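June, Lenduvport workshop, evening

Fliso arm, chopping job, notes as I go

Big step today! The knife grip finally behaves. Thodoris printed new finger pads with a shallow groove for the handle and the blade no longer twists when it meets something firm. With the old flat pads it rolled over on every second cut and I had to stop and reset, which made for a long and very dull week.

Settings that worked: grip force 80 (controller units), approach speed 20 mm/s, knife tilt 6 degrees. I went up to 21 on the speed by mistake and couldn't tell any difference, so there may be room to push it. Lotus root is a lovely thing to practise on, crisp enough to feel the cut come through in the force trace, and the holes give a funny little double dip that Renata spotted before I did. 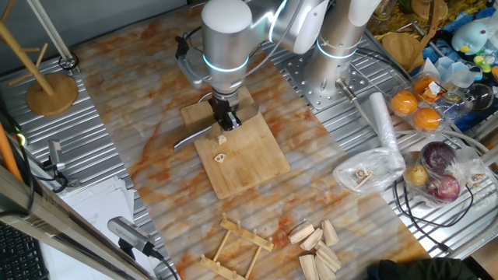
Chopping: knife work

Bamboo board straight on the marble-pattern top, right under the gripper. Fine for slow cuts, but I want a non-slip mat under it before we try anything quicker. Board height goes in the Cabello script by hand for now (must fix, I've typed it wrong twice).

Onions and potato next. Renata Aravena reckons the onion will skid and I think she's right, so maybe start with a flat side down.

To do:
re-zero the wrist after swapping pads
ask Thodoris for a spare pair in the softer plastic
copy the force logs to the Unero folder
sharpen the knife!!

Still grinning about the grip. Same pads tomorrow, don't let anyone swap them.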